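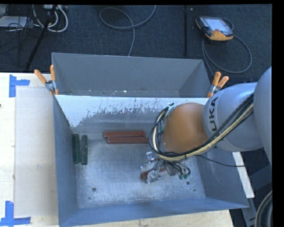

Fasdale Swap & Salvage Board > Storage and Shop Furniture > Metal bin with divider, how far would you go?

tinsnip_mary
Joined: June
Picked up a big gray metal bin with a divider across it, so you get a small compartment at the back and a larger one up front. Paid 60 dollars, which my household considers 59 too many. The floor of the front part is scuffed silver with cloudy patches, and the divider has a white coating that has mostly given up. It's chipped to pieces along the bottom and hangs on lowest at the left. Bare gray metal everywhere else on it.

I keep blocks in it. Green ones up against the left wall, red ones toward the divider, and they have been there long enough that I now think of it as The Block Bin. Question is whether to strip the white stuff, paint over it, or leave it be.

oldhinge
Leave it be. You own a bin.

gravelpit59
Strip it. Flaking coating ends up in whatever you store. I see little specks along the bottom of the back section already, and one of them is white. Draw your own conclusions.

tinsnip_mary
I did draw them. Then I put the blocks in anyway.

brassbucket
What is the coating? If you don't know how old the bin is, test it for lead before anybody goes near it with a scraper. Swab kits are cheap. Do not sand first and wonder later. I've met people who wondered later and they are not restful company.

gravelpit59
Fair. Test, then strip.

oldhinge
Or, and hear me out, don't.

parlor_stove
Everybody is talking about the paint and I would like to talk about the blocks. Why are the green ones running front to back and the red ones running side to side? Pick a direction. The two reds by the divider aren't even lined up with each other. One's shoved over to the right like it's trying to leave.

tinsnip_mary
The greens are lengthwise because that's how they fit along the wall. The reds are sideways because that's how they fit along the divider. It's a system.

parlor_stove
It's two systems.

brassbucket
Three if you count the red one that isn't with the other reds.

quietlathe
I had a Grondska bin with the same kind of split and used the small end for the parts I was going to sort eventually. Moved house with it still full. Sold the house — still full. My advice is to keep that back section close to empty, the way you have it, and never let a single loose screw in there. One screw is an invitation.

On the coating, I did mine with a plain gel stripper and a plastic scraper (after a swab, yes, brassbucket). Took 9 evenings. The metal underneath looked exactly like the metal that had been showing through the scratches, so I can't say the reveal was thrilling.

gravelpit59
Nine evenings on one divider?

quietlathe
They were short evenings. There was a lot of standing and looking.

oldhinge
I rest my case.

tinsnip_mary
What about the floor? It's got these bluish cloudy patches. I don't mind them but my brother-in-law says they're "the start of something."

brassbucket
Can't tell from a photo. Rub a spot with a damp rag and some dish soap. If it wipes off, it was dirt. If it's rough under your fingernail, come back and tell us. If it just sits there looking bluish, that could be worn finish or plain old reflection, and you can tell your brother-in-law it's the middle of something.

gravelpit59
If you do want to polish it, stop at 300 grit. Go finer and you'll be upset the first time a block slides across it.

parlor_stove
The right-hand green one already has scuffs on top. These blocks are not living gently.

fern_and_rivet
Disagreeing with most of the thread. Line the floor with felt or thin rubber and forget the metal entirely. Eyvindsson sells a drawer liner by the roll. Cut it a little short so you can get a finger under it for cleaning.

gravelpit59
Liner traps moisture and grit. Then you lift it in a year and have a real problem.

fern_and_rivet
Then lift it in a month.

gravelpit59
Have you ever lifted a liner in a month?

fern_and_rivet
I have intended to.

tinsnip_mary
OK. Swab tonight, and if it comes up clean I'll scrape off whatever's loose on the divider and leave the rest. No liner. No polishing. The gap between the two greens stays, because I like being able to get a fingertip in there.

parlor_stove
And the reds?

tinsnip_mary
The reds are fine.

parlor_stove
They are not fine.

quietlathe
Anyone with a spare Rumance lid, by the way? Mine came without one and I've been using a cookie sheet.

oldhinge
Start your own thread.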